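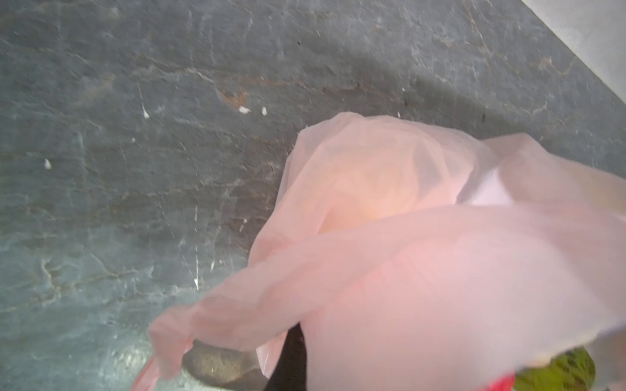 Pink plastic bag, gray stone floor.

I want to make a case for the sacrifice bunt, and I want to make it loudly, because I love the thing and I'm tired of hearing it talked about like a bad habit somebody's uncle picked up in the seventies.

Yes, I've read the arguments. I know an out is worth more than a base most of the time. A guy in our section at Gastow Park has explained run expectancy to me twice, once with a pencil. He's right, as far as the pencil goes. If you bunt your cleanup hitter in the second inning with nobody out, you deserve whatever the crowd yells at you.

But go to a game where it matters! Go on a sticky Friday night when it's tied in the ninth, runner on first, and the kid at the plate is hitting ninth for a reason. Watch the third baseman creep in. Watch the first baseman creep in. The whole infield starts leaning, the pitcher suddenly has to think about fielding, and everybody in the park knows what's coming and it's still hard to stop. I have sat through plenty of three-run homers I can't remember a thing about. I can tell you every step of the bunt Yaowalak Wattanapong laid down for the Deltex club in March, in a cold wind, off a sidearmer who had struck her out both times before.

She'd been out in front of everything all day. Then she squared late -- really late, I thought she'd missed the sign -- and just about caught the ball on the barrel. It rolled up the third base line and died on the grass. The catcher had one play and took it. Runner to second. Next batter singled through the right side and we all went home hoarse.

Now, the numbers fellow would say the single was the important part, and maybe we'd have scored anyway. Fine. That night we scored because the runner was on second, and I was there.

What really bothers me is that players are losing the skill. I help out with a summer team, ages 10 to 12, and when I ask them to show me a bunt half of them stab at the ball like they're killing a wasp. They can all tell you about launch angle. We've started ending every practice with 30 bunts apiece, down each line, and they groaned for a week and then they got hooked. Now they lay a glove on the grass and argue over who came closest. One of our slowest runners has gotten so good that other coaches move their corners in when he walks up, and then he slaps it past them. He's having the time of his life.

That's the other half of it, the threat. If the defense knows you can't bunt, or won't, they can play you wherever they please. Minami had 54 games last season and I don't think their infield took one step forward until the playoffs. Then Jastau bunted on them 3 times in one inning and they threw two of them into right field. I was on my feet. My hot dog was on the floor.

So swing away most of the time, I'm all for it. I like a ball in the parking lot as much as anybody. But teach the bunt, practice it, and keep it in your pocket for the ninth. And when your number nine hitter gets one down and jogs back to the dugout, out by ten feet, stand up and clap for her. The dugout always does.

We use cookies to remember your settings and to see which pages get read. By continuing to use this site you agree to our cookie policy. Accept | Manage preferences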